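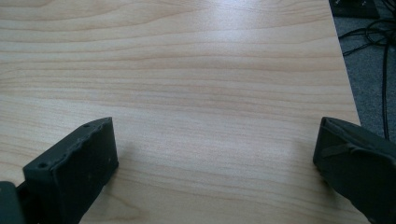 *Slide 1. Hand-held gripper over a bare tabletop, fingers apart.*

**Opening (leave this slide up, don't rush)**

I was asked to talk about good practice for hand-held gripper work. I said yes before I had read the Larklow guide all the way through. It runs to 278 numbered rules. I've read it now, and I want to spend most of my time on how few of them would change anything you see on this slide.

Start with the fingers. Look at the left one, along the upper edge. It's uneven, with small bumps. The guide has a whole section on "finger condition," and it says fingers must be "in good order." Is that one in good order? Ask the room for hands. Wait. My bet is a split, and a rule that splits a room of people who do this for a living isn't much of a rule.

Then the right one, with the thin band running across it near the tip. Same guide, same section, no mention of bands, straps or coverings at all.

**The table**

- Pale wood, slightly glossy, with a bright patch of glare toward the far side.
- Larklow says lighting should be "adequate." There's plenty of light on this table. Does that glare matter? Depends on what you put under it, and the guide never asks.
- Povo's checklist does better here. It tells you to look at the view through the camera before you start, with your own eyes. One line. I'd keep that line and throw out the page around it.

**The floor (point to top right)**

Cables on the carpet, in coils, and one strand hanging down past the table edge. This is where I stop being polite about standards. The Povo checklist has 24 items and a box for cables, and the box says "cables managed: Y/N." I went through 780 completed sheets from the Endale site. That box was ticked Y on all but 23 of them. I have been to Endale. I have walked on that floor — carefully.

So what did we learn from 780 sheets? That people can tick a box. If somebody wants to argue the form made the room safer, I'd like to see the trip reports from before and after. I asked for them in April and I'm still asking.

**What I'd accept instead**

(Slow down, they'll want to write.)

1. A reference photo of an acceptable finger and an unacceptable one, taped up where the work is done. No adjectives.
2. A rule for when a finger gets swapped that two people would apply the same way.
3. Cables: say where they may go. "Managed" is a mood.
4. Every rule carries the incident or the test behind it. If there isn't one, mark it as opinion. I have no problem with opinion that's labeled.

**Expected pushback**

Someone from the Clalledwood working group will say a loose rule is better than none, and that auditors need something to audit. Let them finish. My answer: a loose rule uses up the time of whoever fills in the form, and it tells the manager that the matter is closed. I've seen both.

If they ask whether I'd scrap the Larklow guide, say no. The section on stopping work is short and clear and I'd sign it today. Read it aloud if there's time.

Skip the history slide if we're past 3:40. Go straight to questions and put slide 1 back up.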